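Rennie Street Repair Evening: Frequently Asked Questions

When and where is it?

Friday, from half past six, upstairs at the Flarnthorpe Institute. Go in by the side door, past the bins. The front door is for the ballroom class, who are stronger than they look and do not like being interrupted.

Do I need to book?

No. You take a paper ticket at the top of the stairs and wait for your number. The tickets came second-hand from a butcher's and start wherever the roll starts, so if you are handed 708, please don't go home.

What does it cost?

Nothing for the repair. You pay for any parts, and we will tell you the price before we order them. There is a jar for the heating. The heating is poor, and so is the jar.

What can I bring?

Lamps, radios, toasters, clothes, small furniture, toys, clocks, computers. One item per person, please. A carrier bag full of items is not one item, however it is presented.

What can't I bring?

Microwaves, anything that runs on petrol, and anything you had to hire a van for. We also no longer take bread makers, after the winter of the bread makers.

Can you mend my Skendura kettle?

We can't. The base is glued shut and we have yet to open one in a way that allowed it to be closed again. Please stop bringing them. We have 11 in a cupboard already, left by people who said they would be back after a coffee.

Will I have to help?

You will have to sit with the person doing the repair and hold the torch. Some visitors find they enjoy it. Others bring a crossword.

My trousers have split. Is that a repair?

Yes. Go to the sewing table and bring a second pair of trousers, preferably on.

What happens if you can't fix it?

You take it home again. We manage to mend most of what comes in, and the rest gets a label saying what we think is wrong, in case you want to try a shop. The label is an opinion.

Can I leave something with you overnight?

Only if we are waiting for a part, and only for three weeks. After that it goes to the shelf on the landing, where people help themselves. There was a row over a sandwich toaster in November and we would rather not have another.

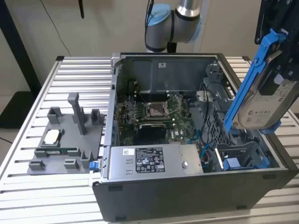 Computer answers by Peadar Mulcahy

My computer is slow. Should I bring it?

Bring the tower and leave the screen, keyboard and mouse at home. We have plenty of those. A laptop should come with its charger, including the half of the charger that lives behind the sofa.

Will I lose my photographs?

Possibly, so copy them somewhere first. If you don't know how, say so at the door and we will start with that. Changing a hard drive is usually a short job. Hearing about the wedding that was on the old one takes longer.

Do you need my password?

You can type it in yourself. Please don't read it out, as one gentleman did, twice, with the spelling.

Is there parking?

Behind Plodero Carpets, once they have shut. The 213 bus stops outside and is more reliable than the car park gate.

Is there tea?

There is tea. The biscuits go early.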